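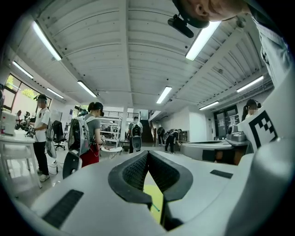
Handling check, September 22, 2022

Kitchen and cold store walk-round, Plunthorpe

I do this one with a mug of tea in my hand and it usually takes the whole tea. Comments are mine, ticks are mine, complaints to me please. Takeshi Hamada came round with me for the fridges and the slicer.

1. Hand wash sink by the back door
Pass. Soap full, paper towels full, hot tap properly hot. Somebody had left a colander in it, so I moved the colander. It's for hands!

2. Walk-in fridge
Pass. Door display said 4, my own probe said 4 as well, so that's lovely. Raw meat on the bottom shelf, cooked things up top, veal on its own tray with a lip so nothing can drip. The door seal is getting a bit tired near the hinge. I shut a strip of paper in it and could pull it out without much of a fight – one to watch.

3. Small fridge under the counter
Fail. My probe said 8 and the book says that's too warm. I gave it an hour with the door shut and it was still 8. Everything in it went over to the walk-in, and the cream went in the bin. Takeshi pulled the grille off and there was a great felt blanket of fluff behind it, so that may be all it is. Do not use until I've signed it back in.

4. Freezer
Pass, with a moan. Two bags of stock with no label. I think it's chicken. Thinking isn't good enough, so out they went. Pens are on the string, please use them.

5. Meat slicer (the Ferraro)
Pass. Guard fits, blade cover fits, stop button stops it. I had the carriage off and it was clean underneath, which made my morning.

6. Chopping boards
Part pass. Red and green are fine. The yellow one is so scored I wouldn't put a cooked chicken on it if you paid me. New one on order from Pireck.

7. Probe thermometers
Pass. Both tested in ice water and then boiling water and they agree with each other to within a degree. Wipes were running low so I opened a new tub.

8. Mince and burgers
Pass. Batches are being made up at 900 g and rested in the fridge between rolling and cooking. Patties checked in the middle, over 75 each time, all written down. Valentin Rüegg's handwriting has to be seen to be believed but the numbers are there.

9. Stock and sauces
Pass, just. The big pot is still being cooled in the big pot. Please split it into the shallow trays, it comes down so much faster and you get your hob back too. I've put the trays where you'll trip over them.

10. Allergen sheet
Fail. The Festeo breadcrumbs changed recipe and now have mustard in, and our sheet still shows the old list. I've written it on in red for now. New sheet to be printed and up on the wall before the weekend service.

11. Fire blanket and extinguisher
Pass. Both in place, both in date, tag still on the pin.

Still to do
Small fridge – clean the back, run it empty overnight, probe again in the morning.
Walk-in – price up a door seal.
Yellow board – bin the old one when the new one turns up, not before I've seen it.
Allergen sheet – me.

I'll be back in 7 days for the small fridge and the sheet, the rest can wait for the October round.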